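Recording Sort Demonstrations with a Single Arm

Skivent lab notes, page 4 of the data collection guide
Maintained by Mahlet Dinsa. Episode format by Berhanu Alemayehu.

This page covers recording for the mixed-basket sort task. It assumes the arm is mounted, the leader device is paired, and the recorder (Jisau) is installed. For mounting and calibration, see page 2.

What counts as one episode

An episode is one object moved from the basket into one box. It starts with the gripper open above the basket and ends when the gripper is open above the box and has stopped moving. Do not record a full basket in a single run. Long runs are hard to trim, and one bad grasp spoils everything after it.

Target for a first training run: 1,000 accepted episodes. Our first policy was trained on 521 and handled blocks and balls well enough. It failed on most cloth.

Set up the table

1. Place the basket within reach of the arm. Tape the two front corners of its outline on the table so it can be put back in the same place.
2. Line up the boxes beside the basket, with the openings facing up. Use a different color of paper on each top. The color is how the instruction text names the box ("put the ball in the yellow box").
3. Check that every object assigned to a box fits through its opening. Cut the opening larger if it doesn't.
4. Lock exposure and white balance on the fixed camera.

Fill the basket

Mix soft and rigid objects. A basket of blocks only will give you a policy that closes hard on everything. Put cloth in first, then toys, then push a few of the toys partly under the cloth. Stand at least one clear object, such as a water bottle, near the top of the pile. Clear plastic is where the depth estimate is weakest, and the set needs plenty of it.

Leave the gripper open over the pile before you start the recorder.

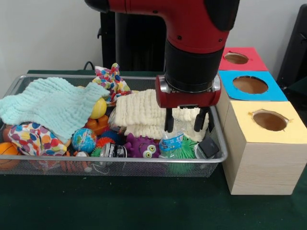 Record

1. Start Jisau and choose the task file. Type the instruction before moving the arm. Instructions typed afterward tend to describe what the operator did and miss what was asked.
2. Press the pedal once. Wait for the tone.
3. Lower the gripper over the object with the fingers open. Approach from straight above where you can. For cloth, aim for a raised fold.
4. Close, pause for half a second, and lift until the object clears the rim.
5. Move over the named box, lower, and open.
6. Press the pedal again once the arm is still.

If the object slips, keep going. Re-grasp and finish. Recoveries are kept and tagged "retry". If a second object comes up with the first, stop and discard the episode.

Shuffle the basket every ten episodes. Empty the boxes at the same time, or objects will start to show in the openings.

Review

Play each episode at double speed in the Grisano viewer. Reject it if any of these apply:

- the instruction names the wrong object or box
- the wrist camera dropped more than five frames in a row
- a hand enters the view between the two pedal presses
- the basket has moved off its tape marks

In the May set we recorded 2,945 episodes and rejected 279. Most of the rejects were wrong box names, entered late in a shift. Jisau now reads the instruction back before the tone.

Export

Run the Wubshet export script on the session folder. It resamples joint angles and gripper width to the camera rate and writes one file per episode. Rejected episodes are moved to a subfolder and are not deleted. Check the episode count in the log against the count in the viewer before you copy anything to the training machine.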